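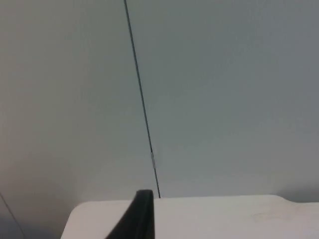 Two light gray wall panels with the seam between them.

How to Fill and Hide a Seam Between Painted Panels

By Thenmozhi Panicker
Updated October 8, 2025

A visible joint between two flat panels can be closed in an afternoon, plus drying time. These steps are for fixed indoor panels with a gap no wider than a nickel is thick. Wider gaps need backing first.

What you need

Paintable acrylic caulk
Lightweight filler
Mesh tape, if the panels sit flush
6-inch and 10-inch putty knives
Sanding sponge, fine
Primer and wall paint

Step 1. Check for movement
Press on each side of the joint with your palm. If one panel gives, fasten it to the framing before you do anything else. Filler over a loose panel will crack by February, when the heat has been running for a while.

Step 2. Clean the joint
Run a dry brush down the gap, then vacuum it. Wipe both edges with a damp cloth and let them dry. Scuff glossy paint for 3 inches on each side.

Step 3. Fill
For a joint that meets at a corner, use caulk. Cut the tip small, pull one steady bead from top to bottom, and smooth it with a wet finger. Skip to Step 5.

For a flush joint, center the mesh tape over the gap and press it flat. Spread a thin coat of filler with the 6-inch knife. Let it dry overnight.

Step 4. Second coat
Sand off any ridges. Apply a wider coat with the 10-inch knife, feathering the edges out. Sand again when dry and wipe off the dust.

Step 5. Prime and paint
Prime the repair and let it dry. Paint the whole panel on both sides of the joint, corner to corner. Touching up only the strip usually leaves a dull band that shows in side light.

My hallway took two coats of paint. The joint by the closet needed a third.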